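Handout 6: Negative space, or the part of the page you paid for and didn't use

Last session ended with a fight over the Vukasden poster, and since half the room is still annoyed, we'll pick it up there.

The complaint was that the poster is mostly nothing. It is. The client had a festival to announce and gave the designer a paragraph of copy, a logo and a list of sponsors as long as a bus timetable. The designer put the date in the lower right corner, set the sponsors in a single gray line, and left the rest alone. You can read it from across a street. Try that with the Sarier version, which has 13 separate elements and a starburst.

## Terms you'll be expected to use

**Active space** is empty area somebody placed on purpose. It pushes the eye along.

**Passive space** is what's left over when the content runs out. Most first drafts in this class are rich in it.

**Trapped space** is a hole in the middle of a layout, walled in by text and pictures, with nowhere to drain. Once you learn to see it you'll find it on every menu in town, and eating out will be slightly worse.

**Margin** you know already. Make it bigger.

## Weight and distance

A small object with plenty of room around it can hold its own against a large one. Jewelers have understood this forever, and supermarket flyers have declined to. The thing to judge is the gap between the items, and whether the small one looks placed or dropped. If moving it an inch changes nothing, it was dropped.

Tall shapes on one side make the problem harder, because the eye climbs them and then wants somewhere to go. Give it a line to follow back down, or a quiet patch to land in. A tabletop will do nicely.

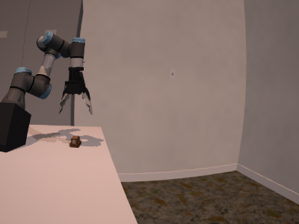 ## Color as space

Empty doesn't have to mean white. Any flat, even tone will behave as space provided it stays out of the argument. The Tarawneh catalog uses a dull mustard on every spread and it reads as air by page three. Virkix tried the same with orange, and it reads as a traffic incident.

Pale tones forgive a lot. Saturated ones need a much firmer hand with the type, usually heavier and with more line spacing than you think is decent.

## What clients say, and what to do

- "Can we fill that in?" Print it at full size and pin it to a wall. Ask again from the doorway.
- "Make the logo bigger." Clear the area around it instead and say you did.
- "It looks unfinished." Sometimes it does. Check your alignment before you get defensive.

## Exercise for November

Take a page of 500 words, any subject, and lay it out three times on the same sheet size. Version one uses all the space you have. Version two keeps at least 20 percent of the sheet empty in one connected piece. For version three, cut the text until the layout looks right, and hand in what you cut.

Type no smaller than 9 point. I will be checking with a ruler, and I need my glasses for it, so please don't make me look twice.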